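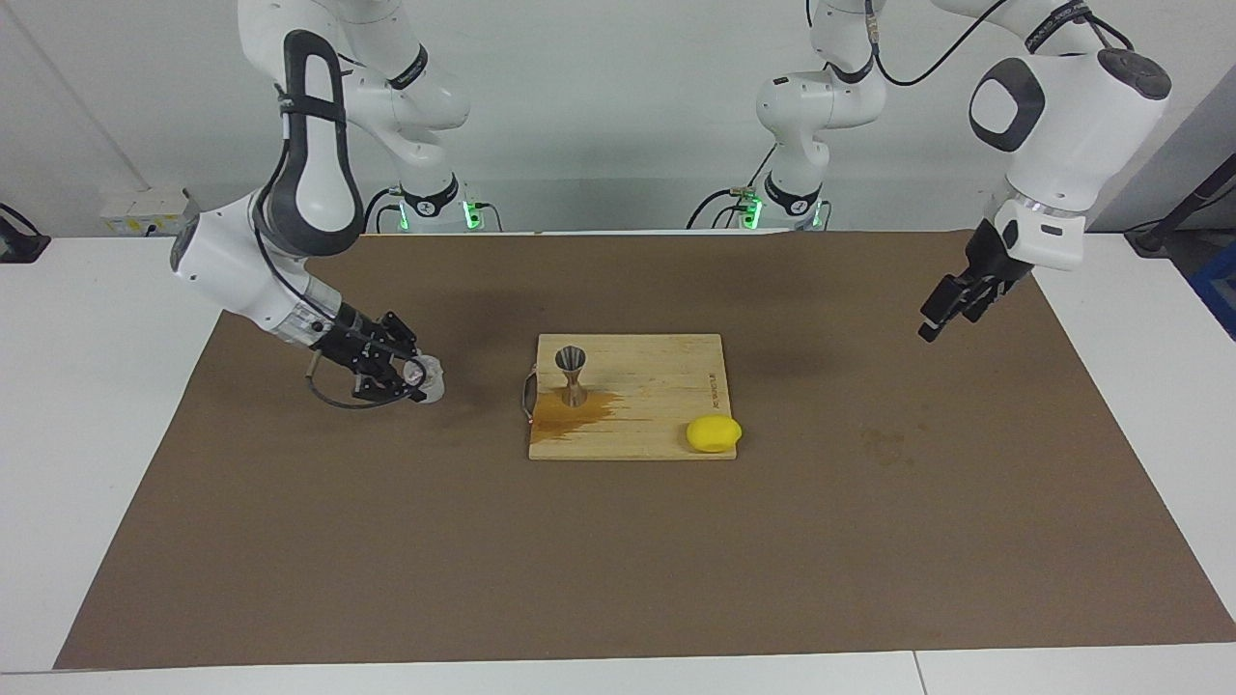
Merkstead Technical College
Department of Applied Automation
Student Project Inspection Checklist - Bimanual Bench, Beverage Preparation Task

Project title: Clirow
Course: Robotics Capstone, second term
Inspection date: 16th September
Inspector: Gopinath Mudaliar, Laboratory Safety Coordinator
Type of inspection: Routine, with task running
Previous inspection: June

Ratings used on this form
S - Satisfactory
C - Satisfactory with comment
A - Action required before next session
N - Not applicable or not inspected

The comments are addressed to the student team. Items marked A must be signed off by the team lead and returned to the laboratory office. Items marked C are to be discussed at the next project meeting and need no signature.

Section 1. Access and supervision

1.1 Session entered in the laboratory log before power-up. Rating: S

1.2 At least two trained students present whenever the arms are enabled. Rating: S
Comment: Both students had current training cards. The second card expires at the end of the term and should be renewed before the demonstration.

1.3 Floor tape marking the standing line is intact. Rating: C
Comment: The tape has lifted at the corner nearest the door. Replacement tape is kept in the lower drawer of the tool cabinet.

1.4 Visitors briefed and provided with eye protection. Rating: N
Comment: No visitors were present.

1.5 Emergency contact sheet posted and up to date. Rating: A
Comment: The sheet still lists the extension for the old laboratory office. The correct extension is 662. Please replace the sheet and do not amend it by hand.

Section 2. Arms and mounting

2.1 Base bolts checked with torque wrench and marked. Rating: S

2.2 Emergency stop tested on each arm separately. Rating: S
Comment: Both stops were tested from a slow jog. The students called out the test before pressing, as required.

2.3 Joint limits and speed limits loaded from the approved file. Rating: S
Comment: Tool speed limit confirmed at 195 millimeters per second for this task. The team has asked for a higher limit in the final demonstration. That request must be made in writing and must include the revised risk assessment. It will not be considered on the day.

2.4 Cables dressed so that they cannot catch on a joint, a fixture or the other arm. Rating: C
Comment: The gripper cables need enough slack for the wrist to turn, and the present loops are acceptable for the approved motions. If the team adds the planned pouring motion, the full wrist travel must be run slowly with an observer watching the cables only.

2.5 Shared work zone defined in software. Rating: S
Comment: The zone covers the cutting board and a margin on every side. Only one arm may enter at a time. The team demonstrated a refused entry to my satisfaction.

Section 3. Grippers

3.1 Finger pads clean and secure. Rating: S

3.2 Grip force set for the weakest object in use. Rating: C
Comment: The force setting is suitable for the light cups. It has not been documented for the glass. The team should record one setting for each vessel in the task sheet, with the initials of the student who tested it.

3.3 Behavior on loss of power confirmed. Rating: S
Comment: The grippers hold position. Students are reminded that a held object must be supported by hand before a gripper is released manually, and that the arm must be stopped first.

3.4 Gripper bodies protected from liquid. Rating: A
Comment: The team is now working with open liquids, and the risk assessment on file was written for dry objects. Splash sleeves are to be fitted before the next wet session. The Zilden sleeves used by last year's group are in the stores and may be drawn against the project code.

Section 4. Work surface and materials

4.1 Table surface covered for wet work. Rating: S
Comment: Brown paper is acceptable as a cover for short sessions. It must be changed when it becomes soft, and in any case at the end of each day. Droplets and stains on the paper should be blotted between runs so that they do not reach the seam in the tabletop.

4.2 Cutting board stable and correctly placed. Rating: C
Comment: The board was steady under a hand push. Its position is set by eye, and the team should mark the corners on the paper. A bamboo board takes up liquid along the grain and will need to be rinsed and dried flat. A second board would allow one to dry while the other is in use.

4.3 Spills contained and removed promptly. Rating: A
Comment: Liquid was present on the board beneath the steel measure. I accept that spilled liquid is an expected result in a pouring task and that the team may wish to record its extent before cleaning. The procedure, however, does not state when a run must be halted. Please add a clear limit, the name of the person who decides, and the order of steps: stop, confirm the arms are disabled, wipe, dry, inspect, resume.

4.4 Glassware suitable for the task. Rating: A
Comment: A glass vessel and a plastic one are both in the working area. Glass should be used only for runs in which it is needed. For all practice runs, a plastic vessel of similar size is to be substituted. A dustpan, brush and rigid container for broken glass must be kept within reach of the bench.
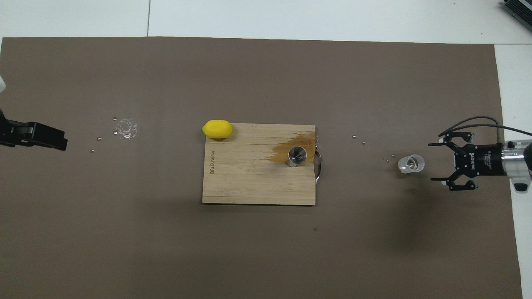
4.5 Loose objects controlled. Rating: C
Comment: Objects not needed for the step being practiced should be returned to the tray. An upset cup can roll, and so can a lemon. The team is asked to decide where each object is to be at the start of a run and to include a simple layout drawing in the task sheet.

4.6 Food items handled as laboratory materials. Rating: S
Comment: The students understand that nothing used on the bench may be eaten or drunk. The liquids are to be labeled accordingly in the refrigerator.

Section 5. Electrical

5.1 Controllers and power supplies placed away from liquids. Rating: S

5.2 Outlets protected by ground fault devices. Rating: S
Comment: Test button operated. Result entered in the building log.

5.3 Cables behind the bench secured and not under tension. Rating: C
Comment: Cables at the wall should be tied back where they could be reached by a foot or a chair. Reusable ties only, please, so that the joints can be disconnected for service.

5.4 Equipment standing on the tabletop secured. Rating: C
Comment: Any device kept on the table must be fastened or placed outside the reach of both arms. The reach drawing prepared in June should be consulted, as it was made with the present grippers fitted.

Section 6. Records and operating practice

6.1 Task sheet present at the bench. Rating: S

6.2 Run log complete. Rating: C
Comment: The log shows 16 runs since the team began work with liquids. The entries are legible and most are thorough. Three entries give the outcome only as "bad pour." Please state what was observed, which arm was moving and whether either stop was used. An entry of this kind is of no help to the student who reads it the following week.

6.3 Incidents and near misses reported. Rating: S
Comment: One near miss was reported, concerning a cup released too early. The report was submitted the same day and was well written.

6.4 Hours on each arm recorded. Rating: S
Comment: Both arms are due for service at 2000 hours. The left arm will reach this figure first, and the team should not plan the demonstration for that week without speaking to the laboratory office.

6.5 Software version recorded. Rating: C
Comment: The version at the bench is one revision ahead of the version in the file. The team explained that the change concerns logging only. The file must still be updated.

Section 7. Summary of required actions

Item 1.5 - Replace the emergency contact sheet.
Item 3.4 - Fit splash sleeves to both grippers. Submit a revised risk assessment covering open liquids.
Item 4.3 - Add a spill limit and halt procedure to the task sheet.
Item 4.4 - Substitute plastic for glass in practice runs. Provide a broken glass kit.

Dry runs may continue. Wet runs are suspended until items 3.4, 4.3 and 4.4 have been signed off. A reinspection of these items takes around 20 minutes and may be booked at the laboratory office.

General remarks

The standard of conduct at the bench was good. The students spoke to one another before each motion and kept their hands outside the standing line while the arms were enabled. Most of the comments above arise from the change to liquids, which was made without a corresponding change to the paperwork. Teams are reminded that a new material counts as a change of task under the Merkstead laboratory rules, even where the robot program is the same.

The group sharing the room on the Cârstea project has been informed of the glass requirement and will be inspected against the same items.

Signed: Gopinath Mudaliar
Team lead signature: ____________________
Items returned to office: 1.5 ( ) 3.4 ( ) 4.3 ( ) 4.4 ( )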